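Okay, long-overdue thread on whether machines can do kitchen chores yet, from someone who has spent way too many evenings on this!

Dry stuff first. Socks into a basket, blocks into a bin, spoons into a drawer – the Hirkel policy gets those most of the time now, and two years ago I'd have laughed at you.

Dishes are harder. Layug published a nice set of plate-stacking runs in October and I've watched it more than 16 times (yes, really). The slow careful wrist turns! Love it.

But the chore I care about is a full cup. Liquid moves when you move, and a grip that's fine for an empty mug can be all wrong for a full one.

At Helaswood we've tried 3 ways of planning the approach. Coming in low and going slow is my favorite so far, and I'll post the code once it's less embarrassing.

So, can they do it yet? Some of it, on a good day, with a towel nearby. I'm still thrilled. White cup, very dark drink, gripper down by the base:

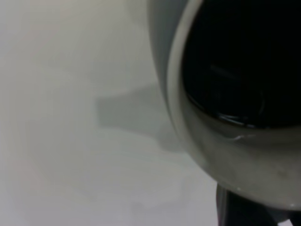 Lallico: Great thread, but I'd want to see it on a cluttered counter with kids running past before I call any of this a chore. Do you have plans for that?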